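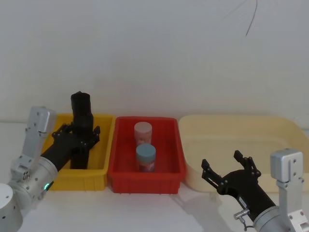
Setting up a sort station at Nustitley so people can still work next to it. Started in March with 2 arms, took longer than it should of. Put the bins side by side, yellow then red, big cream tray on the right where the right arm can get at it. Small jars stand upright in the red one.

Steps, quick:

Load the Kazmi job file. Check bin order matches.
Run 17 picks at half speed. Watch the grip on tall stuff.
Log it in Tendent before shift change.

What changes for the crew - less reaching, more checking. Packers now do refills and rejects. Give them teh stop button training first, then the screen. After more than 50 jams in a shift call Pralia.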